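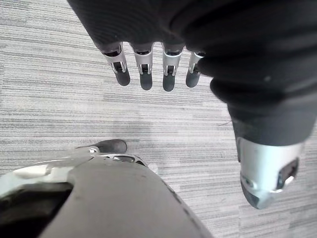 Benarside, February

Home | Projects | Reports | Contact
Sekell Property Team
2 min read

Progress report to the Sharifi Fund: flooring and furnishing, Bitholm House

Work on the ground floor has continued in line with the schedule agreed with the Fund. The striped grey carpet, a low-pile type with narrow bands of light grey, white and charcoal, was approved for the 12 rooms covered by the grant. Fitting is complete in 11 of these. The remaining room is held back until the door threshold has been replaced.

Tenants' representatives were consulted on the choice of colour and raised no objection. The paler stripes may show marks sooner than the darker ones — a cleaning schedule has therefore been added to the maintenance plan.

Spending on flooring remains within the approved budget. Delivery of the shelving is delayed by up to four weeks, and the supplier has confirmed this in writing. We ask the Fund to agree to a revised date for the furnishing stage. Invoices for both rounds of fitting are attached at Annex 2.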